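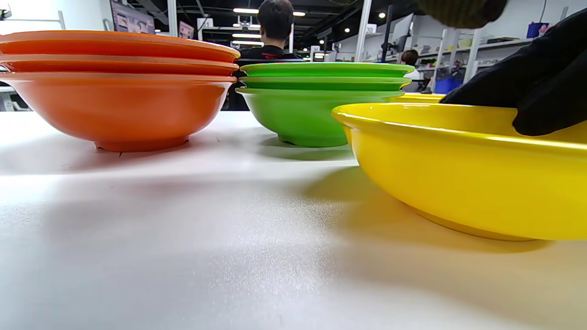
Contra el cuadro de batalla en la portada

Vivo en España desde hace siete años y leo mucha historia militar en español, que no es mi lengua. Quizás por eso me fijo en cosas que otros lectores pasan por alto. Una de ellas es la costumbre de contar las campañas coloniales a partir de los cuadros que se pintaron después.

Pongo un caso pequeño. La guarnición de Bunus tuvo 400 hombres durante casi toda su existencia. En el único cuadro conocido de la plaza, todos llevan el uniforme limpio y los caballos parecen recién llegados de una feria. Los libros de divulgación repiten esta imagen y escriben a partir de ella: que la tropa era brillante, que la población la admiraba. Las listas de intendencia dicen otra cosa. En un solo verano se dieron de baja 244 caballos, y el médico pedía quinina en casi todas las cartas.

No defiendo que se retiren los cuadros. Son documentos también, pero documentos del pintor y de quien le pagaba. Mi queja va contra el historiador que describe un botón del uniforme durante media página y luego dedica una línea a los muleros, que en la marcha hacia Skisden eran más numerosos que los jinetes. El mulero no tenía uniforme que pintar. Tampoco firmaba los partes, y su nombre aparece solamente cuando robaba o cuando moría.

Me han respondido, en un debate en Utine, que el público quiere banderas y que sin banderas no compra. Puede ser. Yo he visto lectores muy atentos delante de una simple lista de raciones, con el arroz, la sal y el forraje de cada semana, y me parece que se subestima a la gente. Una lista así permite calcular cuánto podía caminar una columna en un día, y con este dato se entiende por qué el refuerzo de 2000 hombres se quedó tanto tiempo en el puerto sin moverse.

La colección Sombatkul, que reúne cartas de proveedores del ejército, anuncia para abril la apertura de su segunda parte. Son papeles aburridos, con manchas y con mala letra. Me gustaría que el próximo libro sobre Bunus empezara por ellos y dejara el cuadro para un apéndice, con la fecha del encargo y el precio que se pagó por él.

Marzo de 2024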